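List: handheld-ops
Subject: Re: Left unit, loss of jaw travel during drawer tasks
From: Žydrūnas Avotiņš
To: handheld-ops list
Cc: Shuzhen Fang, Jianguo Hou

Dear colleagues,

I am replying to Ms Yan's report on behalf of the Equipment Safety Office at Dirnow. Her message is quoted in full so that those who joined the list in September have the background.

Xiuying Yan wrote:

> Dear all,
>
> I wish to report a fault on one of the paired hand-held grippers used for the tabletop work. During the drawer task the left jaw stopped short of full closure. The operator, Ximeng Xia, squeezed harder to make up the difference, and the jaw then released without warning and closed on the side of her left forefinger, which was resting too far forward. The skin was bruised but not broken. She was seen by the first aider and returned to work the same afternoon.
>
> The log shows 1,442 completed episodes on this unit since its last service. In the final 40 the recorded jaw width never falls below 18 mm, although the operator's notes say the knob was gripped normally. I have taken the unit out of use and put a red tag on it. Please advise whether the other units should be withdrawn as well.
>
> Regards,
> Xiuying Yan

Thank you for a clear and prompt report. The decision to withdraw the unit was correct and needed no approval from this office.

Mr Hou opened the housing this morning. The return spring had come off its seat and was lying across the slide, where it acted as a stop. Under extra force it gave way, and the jaw travelled the remaining distance all at once. The retaining clip that should hold the spring was found in the bottom of the housing with one leg bent. The trigger, the wiring and the camera mount showed no damage.

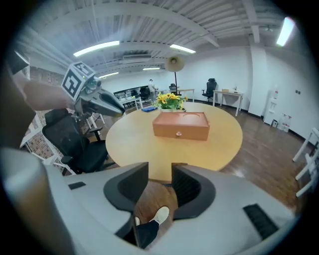

The drawer task places more load on the clip than most of our other work. A small round knob has to be held firmly while the hand moves back, and operators tend to keep the trigger fully pressed for the whole of the pull. The service interval was set when the units were used mainly for picking up cloths and light objects, and it was not reviewed when the drawer work began. That omission lies with this office and has been entered as such in the incident record.

There is a second matter. The jaw width had been wrong for 40 episodes before anyone was hurt, and the nightly check did not report it. Ms Fang has confirmed that the check compares the two grippers only at the start of each session, with both jaws open. A jaw that opens fully but cannot close will therefore pass. She is preparing a change so that the lowest width in each episode is tested too. The 40 episodes are to be marked as faulty and kept. They should not be deleted, as Nomoteck may wish to see them.

With regard to Ms Yan's question, the other units need not be withdrawn, subject to the following.

Before each session, close both jaws slowly on an empty gap and confirm that the pads meet. Do this with the unit pointing away from the body.

If a jaw stops short, do not squeeze harder. Release the trigger, switch the unit off and report it.

Keep all fingers behind the front edge of the housing. If an operator cannot reach the trigger comfortably from that position, a smaller handle may be requested from Mr Hou.

Any unit that has passed 414 episodes since its last service must be sent to the workshop before it is used for drawer or lid tasks. It may still be used for cloth work in the meantime, provided that the jaw check above has been carried out.

Replacement clips have been ordered from Hinix, under the same part number as before. Mr Hou has asked whether a heavier clip can be supplied, and I shall write to the list when an answer is received. The group working at the Cui site holds two units from the same batch and is asked to confirm by reply that both have been checked.

Ms Xia has read this message and agreed to its being circulated.

Yours faithfully,
Žydrūnas Avotiņš
Equipment Safety Office, Dirnow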